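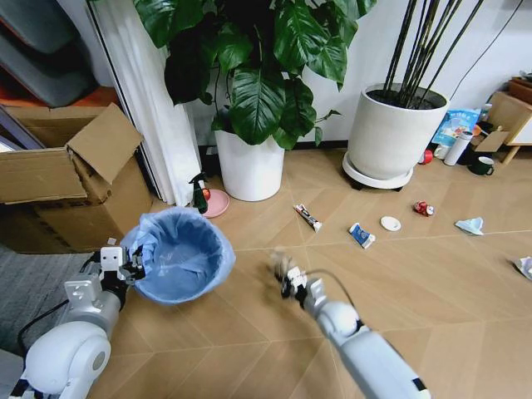

How many accepted examples does the litter task need before we train the next version?
We decided to wait for 30 accepted examples per object type, and not to start earlier even if the total looks large.

Minutes of the data collection meeting, Clalley project
Date: 26 July 2020
Present: Elif Naz Eren (chair), Otis Alcantara, Tín Cao, Lộc Trịnh
Excused: Sylvain Hervieu (he sent his remarks in writing)
Minutes written by: Tín Cao

1. Minutes of the previous meeting
They were accepted with one correction. Under point 4, "operator" should be "reviewer". I have changed it in the shared copy.

2. State of the collection
Otis reported that the set now contains 2,877 episodes over all tasks. This number includes the episodes from February, which were recorded with the old gripper settings. Elif asked if they can still be mixed with the new ones. Lộc thinks yes for the tasks with one arm, but he would not use them for the litter task, where one arm holds the bin and the other arm picks. It was agreed to keep the February episodes in a separate folder until Lộc has compared them.

3. Litter task
The discussion was long and I note only the main points.

Holding the bin. The left gripper should take the rim together with the bag. Otis said that operators grip in very different places, and the model will probably learn an average place that is good for none of them. Elif answered that some variety is necessary. We agreed that the operator may choose the place on the rim, but must keep the grip until the last object is dropped.

Objects. Crushed cans and crumpled cartons are well covered. Small flat things, such as lids, are not. Tissues and crumpled paper are in between. Otis will prepare a list so that each session begins with the types that are missing.

What is litter and what is not. Sylvain wrote that plates, mugs and spray bottles standing near the wall must stay in the room during the recording, and that the operator must leave them alone. He considers these the most useful part of the examples. Lộc agreed but asked for a written rule about the toothpaste tube, as two reviewers have labeled it differently. Decision: a tube lying in the middle of the floor is litter in this task. A tube on a shelf or a table is not.

Speed. Some operators move the free arm too quickly between two objects and the gripper becomes blurred in the head camera. Elif proposed a limit in the software. Tín proposed to first ask the operators to go slower. We try the second way until the next meeting.

4. Review of the episodes
Lộc has reviewed 20 episodes of the litter task and rejected 3. In two of them the bag slipped from the rim and the operator continued. In the third, the text instruction did not match the object that was picked. Otis asked if the two bag episodes could be kept as examples of recovery. There was no agreement. Sylvain will be asked for his opinion.

5. Labeling tool
The Nornisance tool still loses the last comment when the reviewer closes the window too fast. Womavley has received our report but did not give a date. Until then, please save before closing.

6. Actions
Otis: list of missing object types.
Lộc: comparison of the February episodes; written rule for the tube.
Tín: message to the operators about arm speed.
Elif: question to Sylvain about the bag episodes.

7. Other
Tín asked for a second place to store the raw recordings. Elif will look at the cost. The date of the next meeting will be sent by mail.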